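From: Samina Swati
To: Plerkside Residents list
Date: Tuesday, August 18, 2026
Subject: Re: [Plerkside] Snack parcels for the Clakwood weekend

Tomás Cullinane wrote:

> Samina, before you seal anything, can you tell us what is going
> in the parcels and how you are splitting it? Last year two of the
> rooms got nothing but crisps and one got all the biscuits. Also
> Philomena asks whether we can keep to individually wrapped things
> this time, as the open tubs went soft by the Saturday night.
>
> I can take the boxes over in the car if they are ready by
> Thursday. There is space for 3 of a normal size, or more if
> they're flat.
>
> Tomás

Hello all,

Yes to individually wrapped. I haven't bought any tubs. Everything is in its own small packet, and I'm leaving out chocolate because the store room at Clakwood gets the sun in the afternoon.

The packing is being done on the spare bed at ours. It's the only surface big enough to lay things out on, and the red patterned blanket can be shaken out afterwards. I start with everything out of the box, put the biscuits and cookies on one side and the savoury things on the other, then fill from both. That should deal with last year's problem. The boxes themselves are ones we had from the grocer, so please don't go by what is printed on the outside. The one with the big green pumpkin on it has no pumpkin in it. 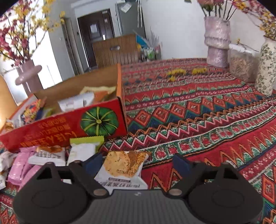 Stiff packets go in first, standing up against the sides, and the lighter bags go on top where they won't be crushed. If you are packing a box at home, please don't press the bags down to get the lid shut. Take a few out and put them in a carrier bag instead. We lost a lot to crumbs last time, and Cillian was sweeping the hall on the Sunday when he should have been on his way home.

A few other points.

Labels. I will write the room name on a strip of masking tape on the lid. If you have a proper marker pen I'd be glad of the loan, mine is nearly dry.

Allergies. Daryna has the list from the booking forms. A good number of the packets have no English on them, and I'm not going to guess at ingredients. Anything we can't read goes in a separate box for the common room, marked as such, and the people on Daryna's list get packets with English labels only. Daryna, could you send me the names again? I have the old version with 47 on it and I know there have been changes.

Weight. The box I put on the kitchen scales came to 495 g empty, so the cardboard isn't adding much. Tomás, you should be able to lift them without help.

Thursday is fine. Any time after four, and ring the bell twice as the front one sticks. If anyone has packets to add, bring them round before then, but no loose sweets please.

Philomena, the flasks are still here from the Quinlan walk. Do you want them sent over with the boxes or dropped back to you?

Samina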